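# Flat stock, flat table: a packing supervisor on cardboard sheets

The packing supervisor at Prosser has worked with corrugated sheet for most of a career and has firm opinions on how it should be stored, cut and laid down. We talked on June 2, 2021, mostly about layer pads, the plain flat pieces that go between rows of goods in a carton.

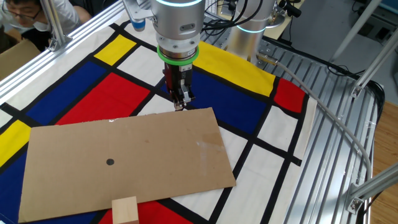 "A pad has one job, and it does it by staying flat," the supervisor said. "Once it has a bow in it, the row on top sits on two edges and a gap. You can pack that carton, and you can tape it shut, but the load is going through the wrong places."

Prosser packs glazed tile samples and small ceramic fittings for two trade customers, Clindano and Brivevus. The Clindano cartons take a pad between every layer. The Brivevus cartons take one at the bottom and one at the top, with molded trays in between. Both jobs use brown single-wall sheet, bought in and trimmed on site.

Asked what goes wrong most often, the supervisor named moisture before anything else. Board takes up water from the air on whichever face is open to it, and the two liners then grow by different amounts. A stack left on a concrete floor overnight will curl from the bottom up. The top sheet curls too, for the opposite reason, if there is a heater running above it.

"People blame the supplier. I did, for years. Then in December we moved the stacks off the outside wall and put a cover sheet on each one, and the complaints from the bench mostly stopped. I can't prove it was the wall. We changed the cover sheets at the same time, which was bad practice on my part."

The current rule is that stacks stay on a pallet, with a scrap sheet on top, and are brought to the packing room a day before use. A stack is kept to 200 sheets. Taller stacks were tried and the lower sheets showed crushed flutes along the strap lines.

Grain direction came up next. The flutes run one way through the sheet, and the sheet is much stiffer along them than across them. For a pad this decides which way it will sag between supports. Prosser cuts its pads with the flutes parallel to the long edge, so that the long span gets the stiffness.

"You can check it with your hands. Hold it by the two short ends and let the middle hang. If it folds, somebody turned the stock on the cutter. We had a batch of 209 go through like that. They were the right size in both directions, so the gauge passed every one of them."

The batch was not scrapped. It was used for the bottom of the Brivevus cartons, where the sheet rests on the carton floor along its whole length and has nothing to span. The supervisor now marks one flute edge of each stack with a felt pen before it goes to the cutter.

Much of the conversation was about the surface under the work. The supervisor prefers a cloth on a packing table to bare top. Grit on a hard surface is pressed into the liner, and from there it transfers to the glaze. A cloth can be taken off and shaken. It also keeps a light sheet from skating when something is set down near it.

There are disadvantages. A cloth creeps, and a wrinkle under a sheet looks the same as a bow in the sheet. The advice here was to smooth the area where the work will be done and ignore the border.

"Loose at the side is fine. Loose in the middle is not. I pull it toward me, then I run my forearm across it, and that's enough. If you start clamping it on all four sides you stop taking it off to clean it."

On the choice of cloth, the supervisor favors a pattern with strong color. Brown board on a brown or gray bench has almost no visible edge under overhead light, and a person reaching for it tends to feel for the corner. Against yellow, red or dark blue with black lines, the edge is plain from any side of the table. A printed grid has a second use as a rough check on how square the sheet is sitting, although the supervisor warned against using it for anything more.

"The lines are only as straight as the cloth is. It will tell you a sheet is crooked. It won't tell you by how much. If you need square, use a square."

In ordinary packing, squareness on the table matters less than new staff expect. A pad lying at a slight angle is picked up and turned as it goes into the carton. The time spent lining it up beforehand is lost. Squareness matters when sheets are being stacked for a second cut, and for that there is a fixed corner stop on another bench.

Picking up a single sheet from a flat surface is where most edge damage happens. The usual habit is to dig a fingernail under the long edge, which crushes the first flute and leaves a soft lip. The method taught at Prosser is to slide the sheet toward the table edge until it overhangs, then take it between thumb and fingers with the palm underneath. On cloth it needs a hand spread across the top, or the cloth will come along with it.

Tolerance is 3 mm on either dimension, always on the small side. An oversize pad has to be forced and then domes in the carton. An undersize pad shifts a little and does no harm that the supervisor has been able to find in returned goods.

The shop tried a coated sheet from Wavex for one run of Clindano samples. It held up well against moisture and wiped clean. The coating was slippery enough that the tiles moved between layers, and the trial ended after 5 cartons. The remaining sheets are used as stack covers.

I asked whether pads are reused. They are, if they pass a look along the edge at eye level and show no dents from the previous load. Sheets with a single bad corner are trimmed to the next size down. The rest go in the baler.

"Write the size on them before they go back on the shelf," the supervisor said. "Pencil, near the corner, same corner each time. Felt pen is for the flute edge."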